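Clumine Tableware: Frequently Asked Questions

Applies to the Dobos cup and saucer and the Oltell serving tray. Last revised 7/5/20. 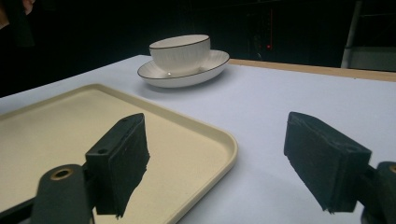 Dobos cups and saucers are sold as matched sets. Trays are sold singly and are not included with any set.

What are the cup and saucer made of?
White glazed porcelain. The dark line on the cup rim and the saucer edge is applied over the glaze, so it wears faster than the white surface under it.

Can the cup go in the dishwasher?
Yes, on the upper rack, on a gentle cycle. Do not let the rims touch. Abrasive powders and steel wool will remove the rim line and are not covered by the warranty.

Can it go in the microwave?
Yes. The pigment in the line contains no metal. Do not microwave the tray.

How do I get tea stains out of the fluting?
Soak the cup in warm water with baking soda, then brush along the ribs with a soft nylon brush. Repeat if needed. Bleach dulls the glaze.

What is the maximum load for the tray?
Evenly spread, 14 pounds. Place the heaviest item near the center and lift with both hands.

Will hot items mark the tray?
The flat area is rated for contact up to 80 degrees Celsius. A filled cup on its saucer is fine. A teapot straight off the burner needs a trivet.

How should the tray be cleaned?
Wipe with a damp cloth and mild dish soap, then dry. Crumbs collect where the flat area meets the raised rim; use a soft brush there. Do not soak. Wax and furniture polish leave a film on the matte finish.

Can the pieces be stacked?
Saucers, yes, with a paper or felt sheet between them. Cups should be stored singly. Trays may be stacked up to 4 high on a level shelf.

Is the cream tray meant to match the white cup?
No. The two lines were colored separately, and the tray is the warmer shade.

Are replacement saucers available?
Yes, through the Cadville warehouse. State whether you need the saucer with or without the dark line. Plain saucers were discontinued in September and are limited to remaining stock.

What if something arrives broken?
Keep the carton and report the damage within 3 business days of delivery. Include the order number and the code printed on the packing slip.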